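Vetdale Robotics Short Course
Handout 4: Gathering Demonstrations by Hand

Please read this before you come to the lab session, even if you only skim the middle part.

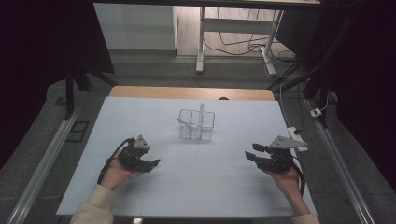
1. What we mean by an example

Last time we talked about the learning system as if its examples simply arrived in a folder, and a few of you quite rightly asked where they come from. Well, they come from us! A person holds a gripper in each hand, carries out a short task at the table, and the recording of that task is one example, or one "episode" as you'll see it called in the Hirnevard notes. It has a start, a finish and everything in between, including the little hesitations, and I'd like you to get used to thinking of it as one whole thing.

For this course we want 600 episodes from the whole class. That sounds like a mountain, I know, but each one is short and the work goes faster than you expect once your hands settle into it.

2. Before you pick up the grippers

Lay out only what the task sheet asks for. The clear basket with the compartments is the one we use for the first set, and it goes out in the middle of the board with its tall white handle or divider upright. Between episodes, move it a little and turn it a little. If it sits in exactly the same place every time, the system may learn the place and pay very little attention to the basket, and then you have spent your afternoon teaching it something you never meant to.

Check that the cables hang freely past your wrists. Open and close each gripper once, slowly, and look at the numbers on the monitor while you do it.

3. During an episode

Begin with both hands still, one on each side of the basket, and hold that for a breath or two. Then move at the speed you'd use to hand a full cup of tea to somebody. Quick hands make blurry pictures, and very slow ones make long stretches in which hardly anything happens (I was guilty of this for my whole first month).

If you fumble, keep going and recover if you can. Recoveries are useful and we keep them, marked "R" in the log. If you drop something off the table, stop the recording and mark it "X".

Work for 45 minutes at most, then rest your forearms for 15.

4. A word on sorting

The Fikdale set, which we'll open in September, had 76 episodes removed after review, nearly all for the same two faults: the recording started late, or a hand wandered out of view. Have a look through your own before you submit them.

For next time: read the Giáp chapter on labeling, and bring your log sheet with the first set filled in.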